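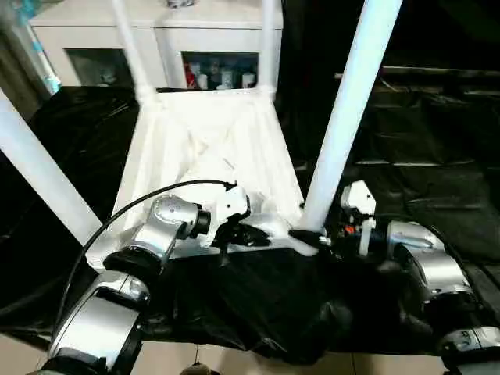

A white chair on its back, with the underside of the seat showing.

"People say they want to learn to upholster and what they mean is they want their chair back"

Rosalie Bachmann has taught evening classes in upholstery in Brurkby for 13 years. She started with one class on a Tuesday and now runs four a week from the upper floor of the old MacLeish building, where she also has her own workshop. She has reupholstered pub benches, a dentist's couch, church kneelers and a great many dining chairs. We met on a morning between classes, when she was sorting webbing.

She didn't come to it early. She left school and worked in the accounts office at a feed merchant, and stayed there until her late twenties.

"I was all right at it," she says. "I didn't hate it. I'd bought two armchairs at a house sale for 5 pounds the pair and I couldn't afford to have them done, so I took them apart on the kitchen floor. I put them back together wrong. The seats sloped. My mother sat in one and slid forward, and she said it was very comfortable, which it wasn't."

She still has one of them. It has been stripped and done again three times, and she uses it in the workshop to show new students what goes on under the top cover.

After the armchairs she spent a year of Saturdays with Darren Ackroyd, who had an upholstery business on the road out to Luvau and let her come in and sweep. By the summer she was stripping frames for him. He paid her by the chair.

"Stripping is the worst job and it's the one where you learn the most," she says. "You're taking out somebody else's work. You see where they put the tacks, where they ran short of cloth and pieced a bit in, where they got fed up. Darren wouldn't tell you anything until you'd stripped the thing. Then he'd ask what you'd found."

What did she find?

"Tacks. Hairpins. A lot of pencils. A set of keys once, down the side of a settee, and the people had changed the locks years before. Mostly you find that the person before you was in a hurry."

She left the feed merchant when Ackroyd offered her four days a week, and stayed with him until he gave up the premises. She took on his bench, his button press and part of his customer list. The button press is a heavy green thing and took three people to get up the stairs.

The classes came later and were not her idea. Carol Marsden, who was then running the adult education programme in the town, had brought her a nursing chair to be covered and asked whether she would take on a short course for beginners in October. Bachmann said no twice.

"I thought I'd be bad at it. I don't like explaining. If you work on your own you stop having words for what you do, you just do it, and then somebody asks why you pulled the cloth from the back first and you have to stop and think. The first term I went home every week with a headache. But they all finished a seat. Some of them were quite good seats."

Beginners in her classes start with a drop-in seat, the sort that lifts out of a dining chair. It takes most people four or five weeks. They strip it down to the wood, put new webbing across, then hessian, then the stuffing, then calico, and only then the cover they have chosen. She is strict about the calico.

"Everybody wants to skip it. You can't see it when it's finished, so they think it's a waste. But the calico is where you get the shape right. If it's lumpy in calico it will be lumpy in your nice fabric, and your nice fabric cost you forty pounds a metre."

She is strict about the underside as well. The bottom of a chair is normally closed off with a plain cloth, to keep the dust in and cover the raw edges, and she says it is the first thing she looks at when a piece comes through the door.

"Turn it over. Always turn it over. The top can be lovely and you tip it up and the bottom cloth's hanging off, or there's a hundred staples where there should be a dozen. I had a man bring in a set of six that he'd paid a lot for, and I turned one up and the webbing had been put on slack. It had been finished with a very smart black cloth so you couldn't tell. They'd have lasted him a year."

Did she tell him?

"I told him. He wasn't pleased with me. He did bring them back, though, all six, the following spring."

On the question of staples she is less of a purist than I had expected. She uses an air stapler for a good part of her paid work and sees no harm in it. Tacks are for old frames, where the wood has already had a lot put into it and will split if it is treated roughly, and for students, who need to learn to take things out again. A tack that has only been driven halfway can be lifted and moved.

"I teach them to tack it loosely all the way round, stand back, have a look, and then change it. They don't like the looking. Min-kyu would have driven every tack home in the first ten minutes if I'd let him."

Min-kyu Geum came to the Thursday class three years ago with a piano stool and is now in the workshop two days a week as her trainee. He was at the other end of the room while we talked, marking out a length of brown wool for a bench seat, and did not look up at this. Asked later whether it was true, he said it was.

"I like to be done," he said. "She makes you undo it. I did the corner on that stool seven times. I've counted corners since then and it's never been more than three."

He had been working in a phone shop, and says that the money is worse and his back is better.

Money comes up a good deal. Bachmann charges 300 pounds for an ordinary fireside chair, not including the fabric, and she knows that a new one can be bought for less. She doesn't try to argue customers out of it.

"If somebody rings up and says, is it worth doing, I say, what is it and do you like it? If they bought it five years ago and it's stapled chipboard, I tell them no. I'd be taking their money. If it's got a proper frame and their gran sat in it, then it's worth doing, but that's a different sort of worth. I can't price that for them."

The cost of materials has gone up faster than her prices. Horsehair is the worst. She buys it second-hand when she can, washes it in pillowcases and teases it out by hand, and most of her students do the same. Foam she will use if asked. She keeps a book of samples from Gulden, a mill whose plain wools she likes because they don't stretch out of true, and she steers beginners away from stripes and checks.

"A stripe shows everything. If you're off by the width of a pencil at the back, you'll see it from the doorway. I tell them, do a plain one first. And somebody always turns up with a check."

That somebody, last term, was Ashley Nuttall, who drives a school bus and joined with a pair of bedroom chairs. "It was a big check as well," Nuttall told me on the phone. "Red and cream. She looked at it and said, well, you'll learn. It took me the whole term to do the one. The second one's still in the garage with its insides out."

Bachmann says that this is normal, and that there are half-finished second chairs in garages all over the district. She has 70 people on the waiting list for the beginners' course and would need another room to take them. She has looked at one, on the ground floor, and the rent was too much. A morning class might be possible if Geum is ready to teach it.

"He says he is. I've told him he has to be able to watch someone do it wrong and keep his hands in his pockets. That's the hard part. I still can't do it on a bad day."

She no longer works at weekends, or says she doesn't. At home she has a sofa that has needed doing since she moved in. It is covered with a blanket.

The next open morning at the workshop is on 14th March, from ten until one. Visitors can bring one small chair or stool for advice, and should use the side door, as the front stairs are narrow. Tea is a pound.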